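Open day set-up guide, hand demo (Pistov stand)
Section 4: Running the card handover

Rev. May 6, 2020. Changes from the April version: steps 3 and 6. Questions to Kyrylo Kuzmenko.

Before doors open

1. Power on at the wall, then the controller. Wait for steady green. Takes 26 seconds, don't press anything.
2. Load the Wama profile. NOT the Cemell one, grip is too strong for card.
3. Open and close the hand 10 times with no visitor near. Listen for clicking at the thumb joint. Clicking = stop, fetch Bożena Nowicki.
4. Set speed to 12. Leave it there all day, even if the kids ask.

Note: spare picture cards in the top drawer, stack of over 3000 so no need to be mean with them. Bent ones in the bin.

With a visitor

5. Ask them to stand facing the hand, sleeves and lanyards out of the way. Long hair tied back.
6. Card goes in by the edge, picture side clear of the fingertips where posible. Close slowly. Stop as soon as it holds.
7. Visitor puts a hand out, palm open, fingers under the card. No pulling yet.

Card against the fingertip, open hand waiting at the other side of it:

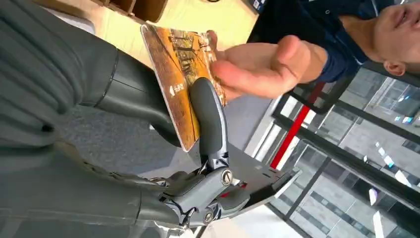
8. Say "ready", press Release. Visitor takes the card and keeps it. Next one up.

CAUTION: fingers stay away from the metal joint. Linkages pinch. One visitor at the hand at a time.

CAUTION: if the card sticks, press Release again. Don't let anyone tug. Still stuck, red button, then restart from step 1.

Between groups

9. Wipe the fingertips, dry cloth only. No spray!
10. Hand open, arm parked, before you leave the stand. Even for a coffe.

Lunch cover: Debora Ferri, then Radoslava Slanina. Log sheet on the clipboard, initials please.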